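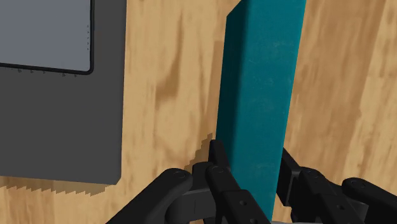 Vonelham Tells Buyers to Hold Off on Robot Arms Until the Sums Are Done

GRELTTHORPE, 2023-08-30 – Vonelham, an advisory firm that helps small manufacturers plan equipment purchases, today released a buying guide for companies thinking about their first robot arm. Its main advice is to wait, and to ask the seller more questions than the seller would like.

The guide, "Before You Sign," takes particular aim at simulated demonstrations. In a simulation, a gripper can close on a plain block on a wooden tabletop as often as anyone wants. Vonelham says that is a fair way to check reach and finger placement, and a poor basis for a purchase order.

"A rendered block doesn't arrive greasy, and it doesn't come from a supplier who changed the packaging last month," said Ngozi Edet, who leads equipment planning at Vonelham. "I have nothing against simulation. We use it ourselves. I just want the buyer to know which numbers came out of a computer and which came off a floor."

Edet's team reviewed 98 quotes that clients had received for gripping and handling equipment. Only 3 included the cost of spare fingers. Most left out guarding, floor work and the hours needed to train a second operator. Several gave a pick success rate without saying whether the picks were real or simulated.

The guide asks buyers to insist on a trial of 500 picks with their own parts, under their own lighting, run by their own staff. Failed picks should be logged along with the time it took to get going again. Vonelham suggests that no deposit be paid before the log has been read by someone who doesn't work for the seller.

It also includes a budget sheet with separate lines for the arm, the gripper, tooling, software renewals, downtime during installation and removal at end of life. The firm says the last line is almost always blank when clients first fill the sheet in.

Eckhard Lindemann, operations manager at Egilsson, a maker of cabinet hardware, used an early version of the sheet in March while looking at a handling cell for one packing line.

"We had a payback figure on a slide and everybody liked it," Lindemann said. "Then we put in our real shift hours and it got a lot less likable. We may still buy. We're going to run the trial first, and if the vendor won't do it, that saves us a meeting."

Vonelham sells no robots and takes no commission from those who do. It does charge for planning work, and the guide says so on its first page – readers are invited to be as suspicious of consultants as of anyone else.

The guide and budget sheet are free on request. The first 300 printed copies will go to existing clients. A follow-up on leasing terms, prepared with the software firm Sudarance, is planned, with no release date set.

About Vonelham
Vonelham advises small and mid-sized manufacturers on buying, budgeting and replacing production equipment. It is based in Greltthorpe.

Press contact
Ngozi Edet, Equipment Planning, Vonelham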